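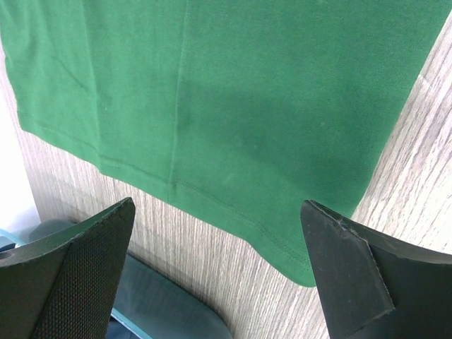
Categoria: Casa e Roupa > Dobrar e arrumar

marta_lx
Comprei 12 t-shirts de malha da Planel em July e as bainhas enrolam todas depois de dobradas. Dobro em três e guardo na gaveta. Alguém tem outro método?

rui208
Dobrar em três marca a malha. Eu dobro ao meio pelas costuras laterais e depois enrolo.

tecidos_e_tal
Discordo. Enrolar estica a bainha – nas minhas foi pior. Ficam direitas e empilhadas, 2 dobras no máximo.
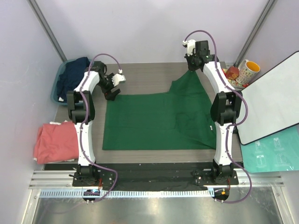 rui208
O problema costuma ser a superfície. Na cama a malha foge e fica torta. Numa mesa dá para estender tudo antes da primeira dobra, como o pano verde ali no meio do tampo cinzento. Mesmo assim, com um canto levantado aparecem rugas na diagonal, e essas convém alisar à mão antes de dobrar.

marta_lx
Mesa só tenho a da cozinha, uma Brestel pequena. Vou experimentar sem enrolar.

tecidos_e_tal
Chega bem. Passa a bainha a ferro do avesso e deixa arrefecer antes de guardar.

rui208
Ferro em malha, só morno. Continuo a preferir enrolar.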